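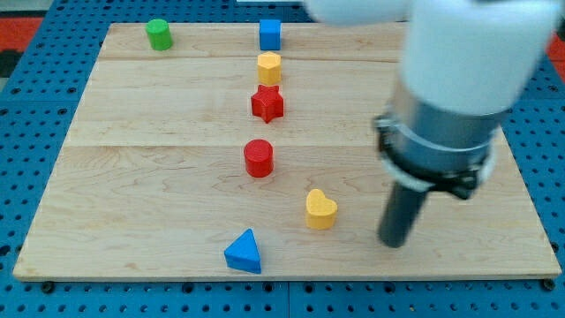

Workshop Notebook / Finishes and Materials

Thursday, 8.40 am

Entry opened to record the second round of the clear finish comparison for the Visthorpe maple stock. The first round was abandoned in January when the humidity in the finishing room could not be held, and none of those readings should be relied upon. The panels were resanded and recut before this round began.

Purpose. The workshop is required to recommend one clear finish for light-coloured maple used in children's furniture and play pieces. The finish must not yellow noticeably, must tolerate daily wiping, and must be repairable by a parent or a centre employee with ordinary supplies. Colour stability has been given the greatest weight, as the earlier Kongate order was returned on that ground alone.

Finishes under comparison. Plonach hardwax oil, two coats. Spahić water-based varnish, satin, three coats. A shop-mixed shellac, dewaxed, included as a control and not proposed for supply.

Preparation. All panels were planed, then sanded by hand to the same grit and wiped with a cloth dampened in clean water to raise the grain. They were left overnight and sanded once more, lightly, along the grain only. Colleagues are reminded that the orbital sander is not to be used on test stock. Two panels from the previous round carried swirl marks that became visible only under finish, and the appraisal of gloss on those panels was of no value.

The boards were drawn from a single delivery, 17 in all. Even within that delivery the figure differs a good deal. Panels with dark streaks were distributed evenly among the finishes so that no product would be judged on the plainer wood. One panel was set aside with a small resin-like patch near the end. It has been kept on the offcut shelf and should not be burned until the supplier has replied.

10.15 am

First coat of the Plonach applied with a lint-free pad. It spreads readily and the excess was removed after 25 minutes, slightly later than the tin advises. The surface has a pleasant feel, although the wood has warmed in tone more than was expected. Against an unfinished offcut the difference is plain at arm's length. The writer is not persuaded that this would satisfy the Kongate buyer, whose specification refers to "natural colour" without defining it.

The Spahić varnish was strained before use. It has a milky cast in the tin and clears as it dries. The first coat raised the grain again despite the earlier wetting, most noticeably at the glue seams, and a second light sanding will be needed before recoating. Brush marks levelled well on the flat faces. They did not level on the edges, where the product gathered and had to be tipped off twice.

The shellac behaved as shellac does. No remarks.

2.30 pm

Seams examined under the raking lamp. On the panels glued up from three planks there is slight ridging at one joint, and a fingernail will catch on it. This is a matter of moisture in the timber and should not be charged to the finish. Panels showing it have been marked on the reverse in pencil. It is suggested that future glue-ups rest for a full week before planing — the present practice of two days is evidently too short in damp weather.

Wipe test on the cured samples held over from last month: each was given 332 passes with a damp cotton cloth and mild soap. The odd number results from the counter being started late and is recorded as it stands. The Spahić samples showed no change in sheen. The Plonach samples dulled a little in the centre of the wiped area and were restored with a single thin application of the same oil, without any visible boundary. The shellac whitened at the edges and the test was stopped.

The position at present is therefore divided. The varnish holds its colour and resists wiping, but a scratch through it cannot be repaired neatly outside a workshop. The oil may be repaired by anyone, at the cost of a warmer tone. It would be helpful to know whether Plonach will provide the whitened grade in sample quantity. A request has been sent.

Outstanding items:

Recoat Spahić panels tomorrow morning, after sanding. Keep the east door closed.

Place one panel of each finish in the south window, half covered with card. Label the card, not the wood.

Confirm with Visthorpe whether the next delivery will come from the same kiln.

Reorder lint-free pads. The grey ones shed and should be kept for metal.

4.50 pm

Oily pads laid flat on the outdoor rack to dry. Extractor left running until six. The lid of the Spahić tin is bent and does not seal properly; the remainder has been decanted into a glass jar and labelled.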